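健康科学概論 第5回 配布メモ(昼の眠気と仮眠)
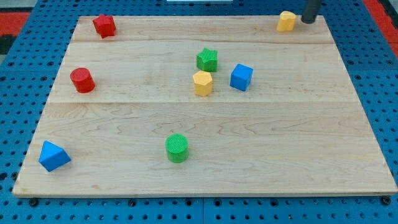 0. 連絡

・前回の出席カード、裏に学籍番号ない人が多い。次から書くこと。
・小テストは次回の頭。範囲は第3回〜今日のところまで。持ち込み不可。
・今日のスライドは後で上げる。このメモはスライドより少し詳しい所と、かなり雑な所がある。
・4章の表、まだ直してない。古い版を持ってる人は「覚醒度」の列は無視で。

1. 今日の問い

昼食の後に眠くなるのはなぜか。食べたからか。
アンケート(初回に書いてもらったやつ)では「食べ過ぎ」「血が胃に行く」という答えが大半。間違いと言い切れないが、それだけでは説明がつかない。昼を抜いても午後に眠くなる人はいる。自分で試した人もいるはず。

今日やること。
 (1) 眠気を作る二つの仕組み
 (2) 午後の落ち込み
 (3) 仮眠の長さと目覚めの悪さ
 (4) カフェイン
 (5) 仮眠がうまくいかない人、しない方がいい人

夜の不眠は今日は扱わない。第7回。質問が毎年出るけど、第7回まで待って。

2. 眠気の二つの仕組み

2-1 たまっていく眠気(睡眠圧)

起きている時間が長いほど眠くなる。当たり前に聞こえるが、ここが土台。
脳が活動するとアデノシンという物質が増える。これが受容体にくっつくと覚醒を保つ働きが弱まる、という説明がよく使われる。眠ると減る。
教科書の図は右上がりの線。朝ゼロから始まって夜に一番高く、寝ると下がる。ただし寝不足の日は朝の時点でゼロに戻っていない。「借金を残したまま次の日」というたとえは便利だが、借金のように正確に足し引きできるわけではないので答案では使わないこと。

2-2 体内時計

こっちは起きていた長さと関係なく、時刻で動く。視交叉上核。漢字で書けるように。「視交差」と書く人が毎年いる、「叉」の方。
夕方から夜の早い時間は体内時計が覚醒を後押しするので、睡眠圧が高いわりに眠くない。徹夜明けの朝に妙に元気になるのもこれ。元気になったわけではなく時計が上り坂に入っただけで、作業のミスは減っていないことが多い。

2-3 二つを重ねる

眠気=睡眠圧と体内時計の覚醒信号の差、とざっくり考える。
二過程モデルと呼ばれる。名前は小テストに出す。
黒板に描いた図を写し損ねた人は、隣の人に見せてもらう。後ろの席からは波の方が薄くて見えなかったらしい。次はチョークの色を変えます。

3. 午後の落ち込み

昼過ぎから夕方前にかけて、覚醒が一度ゆるむ。post-lunch dip という英語名のせいで昼食が原因に見えるが、食事なしでも出るという報告がある。
考えられている要因:
・睡眠圧がある程度たまってきた所に、体内時計の後押しがまだ弱い
・前夜の睡眠が足りない(これが一番効く)
・単調な作業、暖かい部屋、暗めの照明
・食事の量と中身(重い昼食だと落ち込みが深くなりやすい)

つまり昼食は「深くする側」。原因のひとつではあるが主役とは言いにくい。
血が胃に集まって脳に行かない、という説明は避ける。脳の血流はかなり一定に保たれる仕組みがあるので。

個人差も大きい。朝型の人は落ち込みの時刻が早めに来ることが多いし、ほとんど感じないという人もいる。感じない人が優れているという話ではない。

授業で見た居眠り運転の話もここ。深夜から明け方に大きい山、午後に小さい山。午後の山のことは忘れられがち。帰省で運転する人は覚えておくこと。窓を開ける、音楽を大きくするは一時しのぎ。停めて寝る、が基本。

4. 仮眠の長さ

4-1 睡眠の段階の復習(第3回)

N1 うとうと
N2 浅い眠り。紡錘波
N3 深い眠り。徐波
REM

昼の仮眠でも順番はだいたい同じで、N1→N2→N3と進む。N3から無理に起こされると頭がぼんやりする。これが睡眠慣性(sleep inertia)。
睡眠慣性の間は計算も判断も落ちる。本人は「起きた」と思っているのが厄介。当直の仕事で問題になるのはここ。起こされてすぐ電話で指示を出す、という場面を考えてみて。

4-2 で、何分がいいのか

よく勧められるのは20分前後まで。N3に入る前に起きるという考え方。
ただし、
・寝不足がひどい人は入眠が速くN3にも早く入る。短くしても目覚めが悪いことがある
・寝つくまでの時間は別。横になった時刻から数えると実際の睡眠はもっと短い
・逆に、一晩分に近い不足がある人に短い仮眠だけ勧めても足りない

長い仮眠は全部だめ、ではない。夜勤の前など、長めに取る方が合う場面もある。起きてから仕事に入るまでの余裕を見ておく。昼休みの話と夜勤の話を混ぜて書くと減点、去年これで落とした人が多かった。

4-3 演習用の資料について

配布した架線会社……ではなく、物流会社Plusellの休憩室の資料を使う。(変換ミス、口頭でも言い間違えた。すみません)
Plusellの倉庫で昼休みの後に短い仮眠の時間を設けたときの社内アンケート。回答者は101人。
読むときの注意。
・対照群がない
・希望者だけが仮眠している。もともと眠い人が集まった可能性
・「すっきりした」は主観。作業の成績は取っていない
・時期が暖房の入る前と後をまたいでいる

「満足度が高い=効果がある」と書いてくる人が必ずいる。満足度は満足度。
この資料から言えることと言えないことを、それぞれ二つ書く。これが今日の演習。

4-4 時刻

遅い時間の仮眠は夜の寝つきに響く。睡眠圧を夕方に一度抜いてしまうから。2-1の図に戻って、夕方に線を下げてみると分かる。夜の寝床に入る時刻でまだ線が低い。
目安としては午後3時より前。夜型の生活をしている人は機械的に当てはめないで、自分の就寝時刻から逆算する。

帰りの電車で寝るのも仮眠に入る。「昼寝はしてません」と言う人に聞くと毎日電車で寝ていたりする。睡眠日誌にはそれも書くこと。

5. カフェイン

アデノシンの受容体に先回りしてくっつく。アデノシンそのものを減らすわけではない。眠気が消えたのではなく、受け取れなくなっている。
切れたときにどっと来る感じは、この説明で一応つく。

効き始めるまでに少し時間がかかる。そこで、飲んでからすぐ短い仮眠、起きる頃に効いてくる、というやり方がある。いわゆるコーヒーナップ。小規模な実験が中心なので、万能のように書かないこと。

抜けるのに時間がかかる方が大事。半減期は人によってかなり違う。妊娠中、一部の薬、喫煙の有無で変わる。「自分は夜飲んでも寝られる」という人も、寝つけることと眠りが深いことは別。

エナジードリンクは表示を見る。一本あたりか100mlあたりか。ここを見落とすと計算が全部ずれる。課題でも毎年ずれてる。

6. 環境と姿勢

・真っ暗にしなくていい。まぶしくなければ十分
・机に伏せる場合は首と腕。腕を枕にするとしびれる。たたんだ上着など
・椅子の背にもたれる方が楽な人もいる
・完全に横になると深く入りやすい。短く切り上げたいなら座ったまま
・アラームは先にかける。かけてから目を閉じる
・眠れなくても気にしない。目を閉じているだけで少し楽になる人はいる
・起きたら明るい所へ。顔を洗う、軽く歩く

Shirazi式の休憩法というのを調べてきた人がいたので一言。呼吸を数えながら目を閉じるやり方で、休憩法としては別に悪くないと思う。ただ、仮眠と同じ効果という説明の根拠は確認できなかった。レポートで引くなら出典まで戻ること。まとめサイトの孫引きは不可。

7. 注意が必要な場合

(1) 夜なかなか寝つけない人
昼の仮眠が夜の不眠を長引かせることがある。治療の中で昼寝を控えるよう言われている人はそちらを優先。

(2) 十分寝ているのに昼の眠気が強い
寝不足では説明できない眠気が続くなら、受診を考える。
 睡眠時無呼吸 いびき、朝の頭痛、息が止まると言われた
 ナルコレプシー 会話中や食事中でも眠り込む、笑ったときに力が抜ける
 薬の影響 抗ヒスタミン薬など。花粉の季節は特に
 気分の落ち込み、甲状腺、貧血なども
この講義で診断はしない。チェックリストの点数で自己判断もしない。気になる人は保健室か近くの医療機関へ。

(3) 高齢の人
高齢者の長い昼寝と病気の関連を示す研究はある。これは関連で、因果の向きは分からない。病気が先で昼寝が増えたとも読める。第2回の「逆の因果」の例としてそのまま使えるので復習しておくこと。

8. 睡眠日誌(課題)

次回から一週間分。用紙はBrutunmont版を使う。サイトに二種類あるけど、横向きの方。縦向きは古くて仮眠の欄がない。
書くこと
・寝床に入った時刻、寝ついたと思う時刻、目が覚めた時刻、床を出た時刻
・昼間に寝た時刻と長さ(電車含む)
・カフェインを取った時刻と量
・午後の眠気、自分の言葉で

朝のうちに前の晩の分を書く。まとめて書くと全部きれいな数字になるのですぐ分かる。時計を何度も見て測らなくていい。「たぶんこのくらい」で可。
アプリの記録を添えるのは自由。Pindnessを使っている人が多いようだが、睡眠段階の表示は推定なので、そこだけを根拠に「深い睡眠が少なかった」と書かないこと。就寝と起床の時刻は参考になる。
人に見せたくない項目は空欄でいい。空欄で減点はしません。

提出物は日誌と考察。考察は、二過程モデルを使って自分の一日の眠気を説明するもの。配点は課題全体で70点、残りは小テスト。

9. 小テスト前に見ておく語

睡眠圧/アデノシン/視交叉上核/二過程モデル/post-lunch dip/睡眠慣性/N3と徐波/半減期/逆の因果

記述は一問。「昼食後の眠気は胃に血が集まるためである」という文を読んで、直すべき所を書いてもらう。3章を自分の言葉で言えれば大丈夫なはず。

10. 授業後に出た質問

問 休日の昼寝で平日の寝不足は取り返せるか
→ 眠気は軽くなる。全部が元に戻るとは言えない。休日の朝寝坊と時計のずれは次回の後半でやる。

問 授業中に眠くなったら寝ていいか
→ 立って後ろで聞くのは構わない。寝るなら昼休みに寝てきて下さい。

問 昼食を軽くすれば防げるか
→ 落ち込みは浅くなるかもしれない。前の晩の睡眠が足りないと効果はあまり期待できない。抜くのは勧めない、空腹で別の意味で集中できなくなる。

問 仮眠で夢を見た。寝すぎか
→ 入眠のときにも夢のような映像は出る。短い仮眠で見てもおかしくない。寝不足だとREMに早く入ることもあるので、続くようなら日誌に書いておいて。

問 ガムは?
→ 噛んでいる間は少し目が覚めるという実験がある。長くは続かない。教室では噛まないで。

次回は光と体内時計。教科書6章の前半を読んでくること。図6-2は左右の説明が入れ替わっているので注意。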